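Call for participants: people who have found a wild or escaped animal in their home

Nolleck is looking for 32 adults to take part in paid interviews for Fasard, an audio series on unexpected animals indoors. Snakes, bats, squirrels, raccoons, possums, escaped pets and farm animals all count. Ordinary house mice and insects do not.

Applications are open now. Interviews start in January.

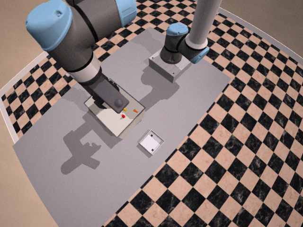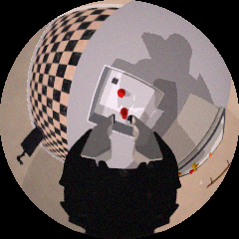
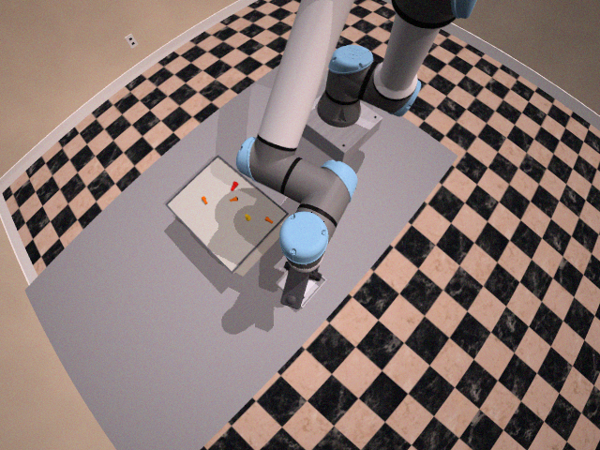
Who can apply

You must be 18 or older and live in the United States or Canada. The animal must have been inside the building where you live or were staying. Garages count if they are attached to the house. Porches, sheds and cars do not.

The incident can be from any time in the last ten years. You don't need photos or video, but tell us if you have any. If police, animal control or a wildlife rescue came out, please give the name of the agency so that we can check the details.

We are especially short of people who live in apartments above the second floor, and of people who were home alone when it happened. We already have enough bear stories and can't take more.

What you will do

Participants have one phone call with a researcher, followed by one recorded interview by video link. Allow two hours for the interview. Perrine Hamel runs the calls and will go over dates, places and who else was present. Hervé Barbier records the interviews.

Most interviews take place between 9 a.m. and 4 p.m. Eastern. A few evening slots are available for people who work days. You will need a quiet room, a computer and a pair of headphones. We can mail you a microphone with a prepaid return box.

Payment

Each participant receives $200 after the recorded interview. Payment is made by check or bank transfer through Bailly, our payroll company, and you will need to fill in a tax form. The first phone call is unpaid.

If another person from your household is interviewed separately, that person is paid the same amount and counts as a participant.

Names and privacy

You may use your first name only, or a different name. We don't broadcast street addresses. Children may be mentioned but will not be interviewed. You can withdraw up to the day your episode is locked, and we will tell you that date in writing.

How to apply

Fill in the form on our Benoseo page. Describe what happened in 1,000 words or fewer, and include the town, the year and the kind of animal. Put "Fasard participant" in the subject box. Please send one form per incident.

Perrine replies to all applicants, including those we can't use.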